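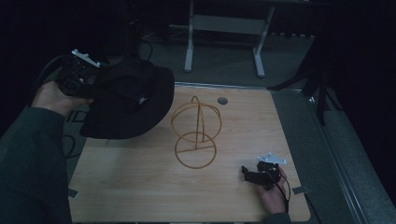 Grendar Wire Hat Stand

If you own a hat you love, you already know what a shelf does to it. The brim picks up a wave, the crown sinks, and after a month under a pile of scarves it looks like somebody sat on it. The Grendar is a small tabletop stand that lets a hat sit the way it sits on your head, and we're so happy to have it back in the Trernbridge shop!

The design is about as simple as it gets. There's a wire ring at the bottom for the base, another ring higher up, and a wire spine between them that curves over the top in a loop. The orange-tan color is warm without shouting, and it looks especially good on pale wood (we've tried it on pretty much every table in the building).

What fits

Bucket hats are the natural match. The crown drops over the loop and the brim hangs free all the way around, so a wide soft brim keeps its own shape. Baseball caps work nicely too, and so do knit beanies, though a very thin beanie may show a bit of the wire underneath. For stiff wide-brimmed felt hats we'd point you to the taller Plirnent, which has a bigger top and a heavier foot.

Putting a hat on it

Hold the brim on both sides, bring the hat in level, and lower it until the crown rests on the loop. If it leans, give it a small turn. Soon-im Moon, who sets up our window, likes hers tipped slightly back so you can see the front of the crown, and now half of us do it that way.

Details

Weight: 206 g
Color: orange-tan
Assembly: none
Use: indoors, on a flat surface
Cleaning: soft dry cloth
Sold singly or in a set of 2

The stand is light enough to move with one finger, so it's happiest on a dresser or desk and less happy on a hall table where coats get thrown. It also shows very little of itself once there's a hat on it, and that's a big part of why we like it.

Stock and pickup

The September delivery brought us 30 stands. Sets ship in one box with a paper sleeve between them. You can also pick yours up from the Ibarra counter; ask for Ramiro Bravo, and bring your hat along if you want to try it on the stand first.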